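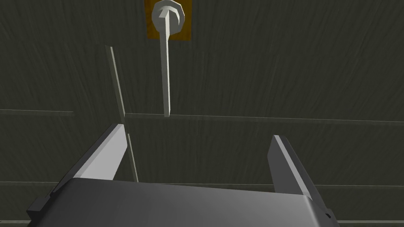
Figure 2. Dark surface with visible grain and light gray seams.

3.2 Seams, gaps and the people who complain about them

Floors are among the least discussed parts of a rented home until the tenant moves out, at which point they become the only part. The deposit files we collected in Govton bear this out. Of the 600 disputes in the sample, floors come up more often than walls, ovens and missing keys put together, and the word used most often by both sides is "gap." Landlords use it to mean damage. Tenants use it to mean something that was there when they arrived. Neither side, in any file we read, defines it.

The trouble starts with the fact that a plank floor is a collection of gaps by design. Wood swells in a humid summer and shrinks in a heated winter, and a joint that looked closed in August may take a coin in February. Installers know this and leave room at the walls. Inspectors know it too, although their forms do not. The standard checklist in Dronimstead gives the inspector two boxes, "good" and "not good," and a line for remarks just long enough for the word "gap."

Color makes matters worse. On a pale floor a dark joint reads as a shadow and is forgiven. On a dark surface with light seams, as in Figure 2, every line shows, and so does any small step where one seam fails to meet the next. Our interviewees were quick to call such a step a fault. One landlord, shown a printed sample sheet, wanted to know who was going to pay for it.

We therefore asked 20 inspectors to grade the same set of nine floor samples twice, with a lunch break in between. The samples were supplied by Lecomte, a flooring wholesaler, and had been laid by the same fitter on the same afternoon. Agreement between inspectors was poor, as expected. Agreement between each inspector and himself or herself was not much better, which was less expected and made for a quiet second half of the session. Only eight of the 20 gave every sample the same grade both times, and one of those had marked them all "not good."

Grades after lunch were kinder. We make no claim about the cause, though we note that the samples had not changed and the inspectors had been given soup.

Aubert's earlier study of stairwells (discussed in Section 2) reached a similar place by another road. Hugo Aubert found that inspectors who carried a feeler gauge wrote longer remarks but did not agree with each other any more than those who judged by eye. The gauge gave them a number, and they then argued over the number. The Jetus form, now used by several letting offices in Govton, tries to settle this by printing a limit beside each type of joint. In the files where it was used, disputes were no rarer, but they were shorter – the parties had something to point at.

Grain was a smaller source of confusion, and one we had not planned for. Several tenants had been charged for "long scratches" that, on a second visit, were recorded as part of the surface pattern. These charges were refunded in all but one case. That file is still open, and the two sides have stopped writing to us. We return to the question of pattern and wear in Section 4, where the same samples are graded under evening light.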